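I bought the Proritz mesh router kit in May, after my old router started dropping every video call at the exact moment I was asked a question. You get 2 units and an app that wants to be friends.
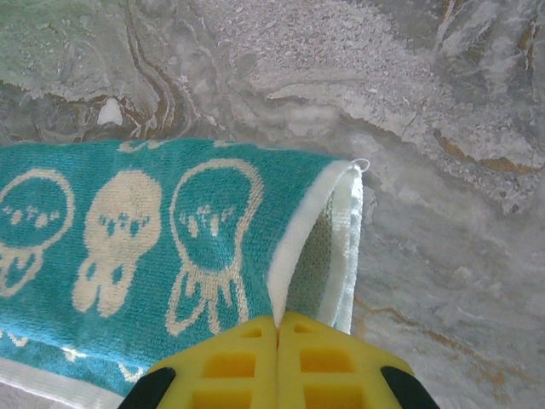 Teal towel on polished marble.

Setup took 30 minutes, most of it spent inventing a password the app respected. Speeds are fine upstairs and heroic in the kitchen.
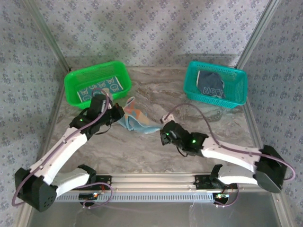

The Ethernet ports are less generous – one spare per unit, so my desk still needs a switch. 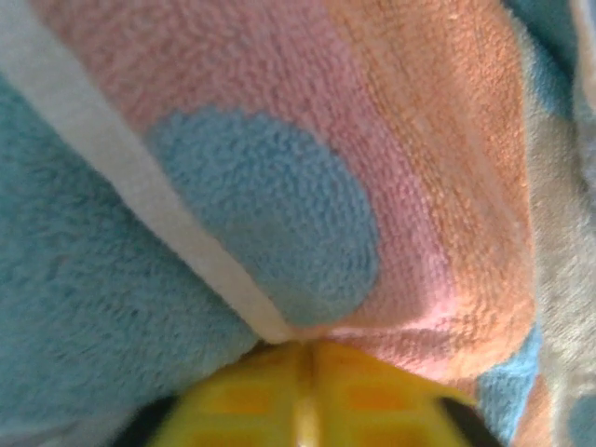

Parental controls work, according to my furious son. Four stars out of five.

Contact Louro Reviews | © Sevim Ersoy | Back to top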